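Dotmont Open Day

The Dotmont Open Day is a yearly public visit to the Halvorsen robotics workshop in Dotmont, where staff show their work on robot arms to local people, schools and small firms. It is held in May, on a Saturday, and entry is free. The day is best known for its shape-sorting demonstration, which has been part of the programme since the second year.

Background

The workshop was set up by Halvorsen, a maker of packing machinery, to test new ways of handling small parts. For its first years it was closed to the public. Raquel Neves, who joined as head of testing, asked for one day a year on which neighbours could come in and see what the building was used for. The first open day was held in the loading bay and drew 32 people. The most recent drew 318, and visitors were let in by timed ticket for the first time.

Programme

Doors open at ten. Visitors are taken round in groups, beginning with the parts store and the machine shop, and then going up to the control room on the first floor. Talks are given in the canteen before and after lunch. Children under eight must stay with an adult, and the machine shop is closed to pushchairs.

The afternoon is given over to demonstrations. Most of these use Jisadar, the workshop's own simulation program, in which a task can be tried many times before it is given to a real arm. The program is shown on a large screen, and a member of staff talks through each attempt as it runs.

The shape-sorting demonstration

The task is based on a child's toy. A simulated arm has to pick up small coloured pieces and fit them into holes of the right shape in a board. It was chosen by Demetrius Kincaid, who wrote most of the control software, on the grounds that every visitor would already know the rules.

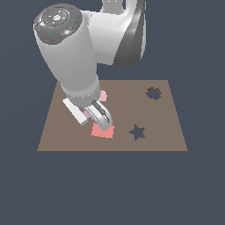 Fitting a piece calls for closer control than picking one up. A star will only drop into its hole when it has been turned to the right angle, and a small error leaves it resting on the rim. The arm must also take hold of one piece without pushing its neighbours out of reach. At the open day the starting positions are changed between runs, so that visitors see the arm deal with a layout it has not met before.

Failed attempts are left in. Kincaid has said in talks that people ask better questions after a miss than after a clean run. A set of 231 recorded attempts, good and bad, was later put together for use in schools and is lent out free of charge by the workshop.

Organisation

The event was run by Halvorsen alone until Trillia, a local training college, became a partner. Trillia students now act as guides and look after the booking desk. The two bodies share the costs, and a written agreement covering future open days was signed on 9/25/24.

Reception

Local response has been mostly good. Complaints have been chiefly to do with parking in the lane behind the workshop, and a field nearby is now hired for the day. Some teachers asked for more time with the real arms, which are shown only behind a safety fence. A separate morning for school groups has been held since then, with 2 classes admitted at a time.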